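"Based on a true story": how true is that?

You sit down, the lights go low, and five words come up on the screen: "Based on a true story". Everybody goes a bit quieter. If it really happened, it must matter more.

Maybe. I would like you to be a bit suspicious of those words. They do a lot of work for the people selling the tickets.

What does "based on" mean?

Think about soup. A soup can be based on a carrot. It might have ten carrots in it, or it might have one very small carrot and a great deal of water. Both cooks can say "based on carrots" and keep a straight face.

Films are the same. There isn't a teacher at the studio gate marking each scene out of ten for truth. Film-makers do have to be careful about saying nasty, untrue things about real people, and they often have lawyers reading the script. But how much they make up is mostly up to them.

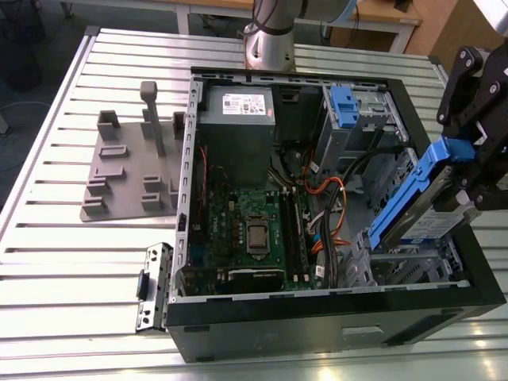

Take a film called The Zinari Letters. It says it is a true story. In the film, a postman called Todor Golob rows across a lake in a storm to deliver one last letter, and his little dog barks to guide him to the shore. People cry at the dog.

There was a real Todor Golob. He delivered post in a lakeside town called Skarnon, and he kept a notebook of every letter he took across the water. It lists 3,546 of them. There is no storm on any page. There is no dog either. On the last page he wrote that his boots were worn out and that he was stopping in September.

Why change it?

Film-makers will give you reasons, and some of them are fair.

Real life is too long. Golob rowed for years, and a film has to be over before your legs go numb. So years are squashed into one summer.

Real life has too many people in it. Golob worked for four different postmasters. The film has one, and he is grumpy. When several real people are mashed into one pretend person, it is called a composite character. Watch out for these. If somebody in a true story always turns up at exactly the right moment, I start to wonder.

And real people don't talk like people in films. Unless somebody wrote it down or recorded it, no one knows what was said over breakfast. Every word of that breakfast was made up by a writer. 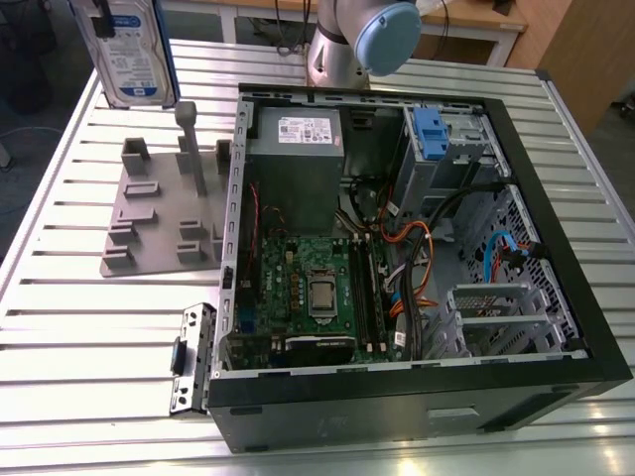
A desktop computer with its side panel off.

Those are the fair reasons. Then there is the one I don't much like, when the truth gets changed to make somebody look better, or braver, or more wicked than they were. Golob's postmasters had families too. I asked Abimbola Tijani, who wrote a book about the Skarnon post, what she thought of the grumpy one. She said three of the four were kind to him and the other was hardly ever there.

What about objects?

Objects get changed as well, and it is easy to miss. Film-makers like a thing to look as important as it is. A secret map will be burnt at the edges, and a key will be enormous. Suppose a true story turned on some lost files. The real answer might be on a hard drive like the one standing upright in that grey tray, a silver thing with a white and blue label, next to a computer lying open on its side. You couldn't tell from looking at it whether it held a great secret or somebody's shopping lists. In the film it would glow, I expect, and there would be a countdown.
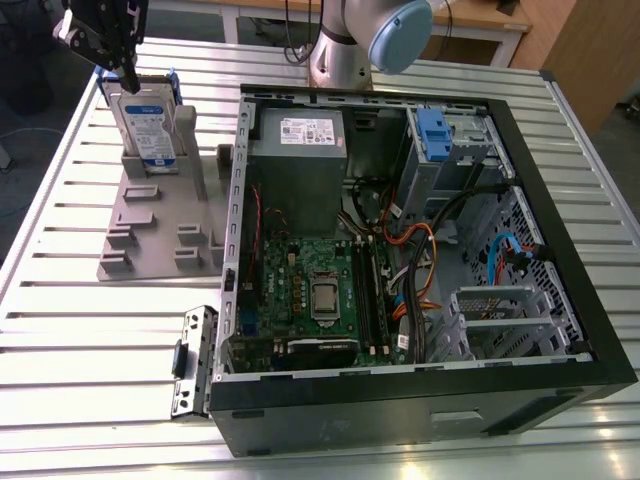 Endings are where I trust a true story least. Real things tend to stop in the middle, or fizzle out. Films want a hug, a medal or a crowd clapping. If the ending fits perfectly, look it up. Keep an eye on the objects too, like that plain silver drive with its blue bracket, and ask whether the film has swapped something ordinary for something shiny.

How to check for yourself

Wait for the words at the very end. There is often small writing saying that some events and characters have been invented. It goes by fast, while people are finding their coats.

Look for a book about the same thing, and see where the writer got the facts. Letters and diaries from the time are good, though people fib in diaries too.

Notice the wording. "Based on" promises a little. "Inspired by" promises even less.

You can still love the film. I like The Zinari Letters, and I have seen it twice. I just don't believe in the dog.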